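Tustis
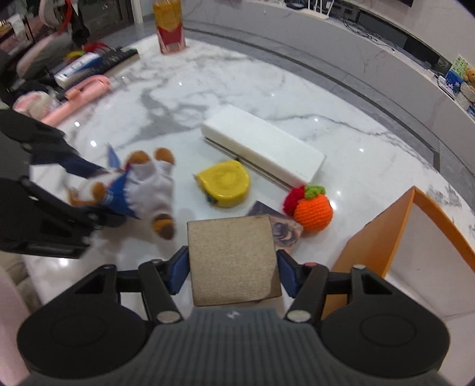 A beige block held between blue finger pads over a white marble table.

Tustis are a five-piece band who play a mixture of coladeira, dub and guitar pop. They formed in the port town of Mota and have released three albums and two EPs, most of them on the small label Tinel. The band is led by the singer and guitarist Benvinda Patrício, who writes nearly all of the lyrics.

History

Patrício began performing at family parties and church halls with her two older cousins, who played bass and accordion. The cousins had already been through several dance bands and knew a large number of songs by ear. A drummer and a second guitarist joined after answering a card pinned up in a music shop, and the group took the name Tustis from a word Patrício's grandmother used for loose change.

Their first concerts were in cafés along the harbour, where they were expected to play for up to four hours with one break. The set was made up mainly of older dance numbers. Original songs were added one or two at a time, usually late in the evening, and by the end of the second year they made up more than half of what the band played.

A four-song EP, Small Coins, was recorded over a weekend in a rehearsal room above a bakery. The band pressed 285 copies and sold them at concerts. A reissue on Tinel followed, with one extra track and a corrected sleeve – the original had listed the songs in the wrong order.

Albums

The first album, Ferry Hours, was recorded mostly live, with the vocals added later. It includes "Salt on the Step", which remains the band's best-known song and is normally played near the end of a concert. Reviews in the local press were favourable, although several complained that the drums were too quiet. The band agreed, and the album was remixed two years afterwards.

Turkari, the second album, made greater use of echo and tape delay. The title track runs for just over nine minutes and has no chorus. Patrício sings on only six of the ten songs, the others being instrumentals led by the accordion. It sold more slowly than Ferry Hours but brought the band invitations from festivals abroad, and in August of that year they played outside their home country for the first time.

The accordionist left after the tour to teach. He was replaced by a keyboard player, and the third album, Room for One More, has a fuller and more electronic sound as a result. It was followed by the EP Low Water, made up of songs left over from the same sessions.

Musical style

Most of the band's songs are built on a bass line in two, with the guitars playing short repeated figures above it. Patrício's voice is low and she rarely holds a note for long. The lyrics deal with work, travel, rent and family quarrels, and often name streets and shops in Mota. She sings in both Portuguese and Cape Verdean Creole, sometimes within the same verse.

The dub influence comes from the bass player, who collected reggae records as a teenager. On stage he controls the echo on the vocals himself with a pedal, so the songs can vary a good deal in length from one night to the next.

Live performances

Tustis have kept up a habit of playing small rooms between larger dates. Their yearly concert at the Mota seamen's club is limited to 100 tickets, of which 20 are held back for people living on the same street. The band's longest recorded set, also at the club, lasted 283 minutes including two intervals.

In April 2026 the group began a run of concerts at which Ferry Hours was played in full, with the former accordionist returning as a guest.

Discography

Small Coins (EP)
Ferry Hours
Turkari
Room for One More
Low Water (EP)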